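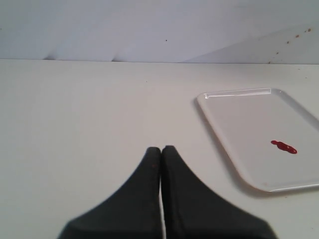
7 April 2026
By Poonam Sandhu

The Zarei community rooms have replaced the old trestles in their main workroom with white-topped tables, and the groups that meet there have begun using them.

The change was paid for from hire fees put aside since last July. It takes in the sewing group, the model makers, the seed swap and the repair mornings, all of which share the room and had asked for a flat surface that could be wiped down between sessions. The old tables were scored and stained with glue, and two of them could no longer be folded.

Steinar Grímsdóttir, who runs the bookings, said the top was the main thing people had asked about. "On the brown ones you could drop a bead or a small screw and spend the rest of the morning looking for it," she said. "A plain white top shows up everything, dirt included, so people do wipe it."

White plastic trays have been bought to go with the tables. Each group is asked to keep its small parts in a tray while working and to leave the tray on the table, empty, when it goes. Trays should not be taken home or used for paint. Anyone who needs to cut or solder must ask for a board first – the boards are kept in the tall cupboard by the door, along with the cloths.

The tables were supplied by Tresik and put together on site over 2 evenings. The bill came to £345 a table, including delivery. Four have been set up so far and three more are due once the far end of the room has been painted, which will bring the total to seven.

Hire charges stay as they are until July. Groups that have a regular slot do not need to book again, but they should check the new plan on the noticeboard, as some tables now stand in a different place from the old ones. The repair mornings have moved to the window side.

The old trestles are being given away. Those that still fold have been promised to the allotment society, and the rest can be had for timber by anyone able to collect them. Names should be left with Steinar Grímsdóttir at the front desk.

The workroom is open as usual during the painting, though the far end will be closed off and the side door should be used.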